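Ticket: Crawfish table, packing leftovers into the insulated bag
Status: Resolved
Opened by: Hryhorii Zhuravel, Dmytriv kitchen desk
Area: Table 2

Monday, 9:50 a.m.
Hi all! I love the new packing table, but I can't get the order right. The Besari sheet says bowl last, trays first, onion "wherever it fits." I tried it that way with Friday's list and the onion ended up sitting on top of the tomatoes. Is the sheet wrong, or am I?

What I have out is the usual set: bowl of crawfish on the left of the mat, onion beside it, bag standing open on the right. Lamp stays at the far left end.
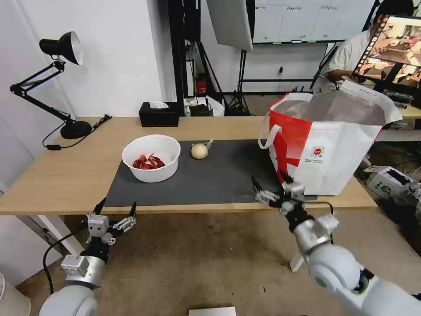

I also wondered if the bag should go on the floor so I can see down into it. It's tall when it's on the table, and I have to lift everything over the rim. My back votes for the floor, but the sheet says table, so I've left it where it was until I hear from you.

10:15 a.m.
Great question, and please keep the bag on the table! On the floor the sides fold in and you lose the opening. Try pulling the top flaps out wide before you start. It makes a huge difference with a bowl that size.

Can you also tell us which bag you've got? The Tasberg ones are stiffer and stand up on their own. The red and white one is softer, but it holds plenty.
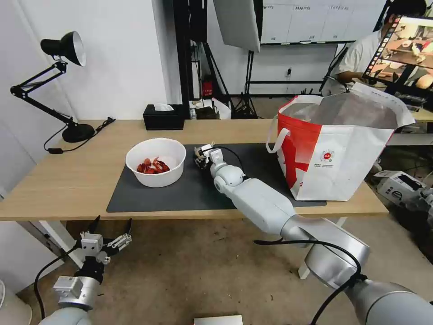

Miroslava Zinchenko
Packing lead, Liltix

Okay, I had a proper look at the sheet and it's out of date. Step 3 was written for lidded tubs. With an open bowl, do this:

1. Bag on the right end of the mat, flaps out.
2. Bowl over the opening, then tip it.
3. Keep tipping slowly. Crawfish catch on each other and then go all at once!
4. Onion and trays get a separate bag.

Let me know how it goes. I'm really curious about step 3.

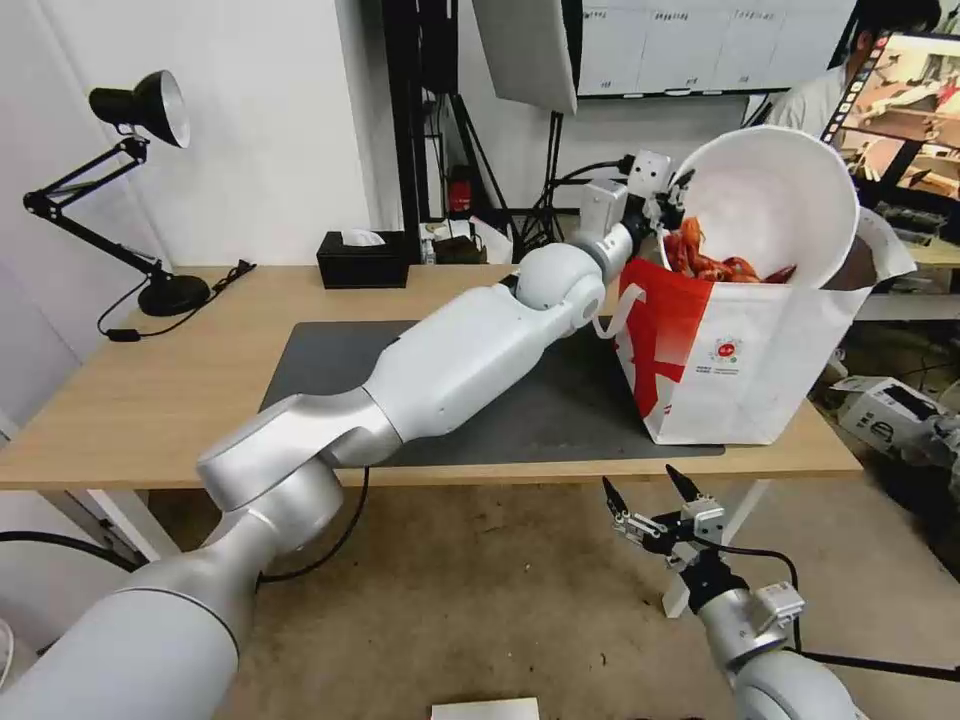

Step 2: bowl tipped over the open bag.

11:30 a.m. (Hryhorii)
Separate bags, of course! I was trying to fit the whole list into one. I've gone back to the full list to sort out what belongs where: onion, the tray with the cherry tomatoes, the tray with the sausage, and the crawfish. 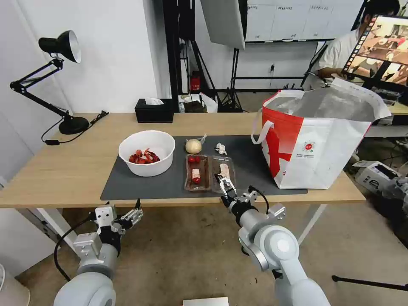
One more thing while the ticket is open. Do the two trays stack, or should they ride side by side? I'd hate to squash the tomatoes.

11:40 a.m. (Miroslava)
Side by side, always. I'll add that to the sheet along with the new steps. Thanks for writing this up so clearly! Closing now, reopen if the bag tips.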